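洗いものの匂いと、祖母の手帳のこと

十二月に入ると、なぜだか毎年、祖母の家の匂いを思い出します。石鹸と、干した布と、少しだけ焦げたお茶の匂い。わたしが子どものころ、冬休みになると母に連れられて泊まりに行っていた家で、玄関を開けるともうその匂いがして、ああ着いたなあ、と思ったものでした。

その祖母が遺した手帳を、先日ようやく開きました。ようやく、というのは、叔母から受け取ってからずっと棚の上に置いたままだったからです(薄情な孫でごめんなさい)。日記のようなものかと思っていたら、中身はほとんどが家事の覚え書きでした。ウールのセーターはぬるま湯で、押して、待って、また押す。藍の手ぬぐいはひとりで洗うこと。この「ひとりで」というのは、ほかのものと一緒にしない、という意味なんですね。しばらく考えてしまいました。

手帳は全部で27ページ。鉛筆書きで、ところどころ消えかけています。いちばん多いのが染み抜きの話で、醤油、柿、墨、そして祖父がよくこぼしたらしいお酒。柿の染みのところには「あきらめる」とだけ書いてあって、声を出して笑ってしまいました。祖母らしいなあ!

さて、そんなものを読んでいたら、洗濯というものをもう少し丁寧にやりたくなってきます。わたしはこれまで、なんでもまとめて放り込んで、スイッチを押して、あとは忘れてしまう(本当に忘れてしまって、夜中に思い出す)という人間でした。それが最近は、入れる前にひとつずつ裏返して、ポケットを確かめて、襟のところをちょっと見る、ということをしています。 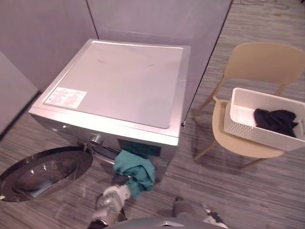

銀色の洗濯機。丸い扉を大きく開けたところ。

襟を見る、というのも手帳に書いてあったことで、「襟を見れば、その人のひと月がわかる」とありました。ちょっと怖いような言葉ですが、たぶん祖母は、祖父の疲れ具合なんかをそうやって見ていたのだと思います。口に出しては何も聞かない人でしたから。

裏返しの話も少しだけ。わたしは長いこと、靴下は裏返して洗うのか表で洗うのか、決めずに生きてきました。母は表、夫は断然裏返し派で、結婚した当初はこれで軽い言い合いにもなりました。手帳によると、祖母は「脱いだまま。文句のある者が返す」だそうです。夫に読んで聞かせたら、黙って自分の靴下を返していました。

そういえば、この話を編みもの仲間のDumisani Mabasoさんにしたところ、たいそう面白がってくれて、お返しにご自分のお母さまの洗い方を教えてくださいました。すすぎの最後の水に、ほんの少しだけお酢を落とすのだそうです。わたしも流しで手編みのマフラーを洗うときに真似してみました。乾いたらお酢の匂いは残らず、手触りも気に入っています。毛糸はTreranoというお店で買った16玉のうちの残りで、3000円とちょっと。わたしにしては奮発しました。

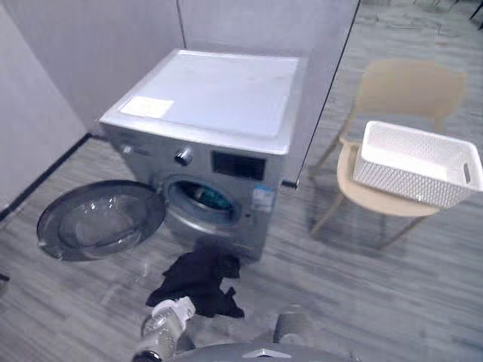
つまみと黒い表示部のある正面側。天板の隅には小さな白いラベル。

道具の話になると、祖母の手帳はとたんに厳しくなります。「道具は使ったら口をあけておく」。最初は何のことかわからなかったのですが、前後を読むと、たらいは伏せずに立てかける、瓶の蓋はすぐに閉めない、米びつは空になったら一日あけておく、というようなことらしいのです。要するに風を通しなさい、ということですね。湿気の多い土地に暮らした人の知恵だと思います。

うちは北向きの部屋が多くて、冬は特に乾きが悪いので、これは身にしみました。今では押し入れの戸も、旅行鞄も、お茶の缶まで、なんとなく口をあけています。お茶の缶はさすがにやりすぎだと夫に叱られましたけれど。

もうひとつ、好きなところを書いておきます。手帳の終わりのほうに、洗濯とはまるで関係のない一行があって、「夕方、物の色が見えなくなるまで縁側にいた」とだけあるのです。日付もなく、誰といたとも書いてありません。家事の覚え書きのあいだに、ぽつんと、それだけ。 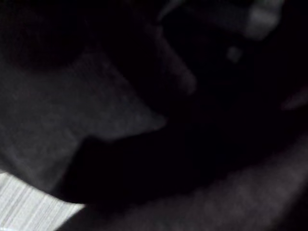
わたしはこの一行を、もう何度も読み返しています。祖母が縁側に座っていた姿なら覚えているのです。膝に何か繕いものをのせて、でも手は止まっていて、庭の柿の木のほうを見ていました。子どものわたしは退屈で、早く電気をつけてよ、とせがんだような気がします。あのとき一緒に黙って座っていればよかったなあ、と今になって思います。

母にも手帳を見せようと電話をしたら、最大で2時間はしゃべれるという母が、めずらしく短く「持っておいで」とだけ言いました。年末に帰るとき、マフラーと一緒に鞄に入れていくつもりです。柿の染みのページには、付箋を貼っておきました。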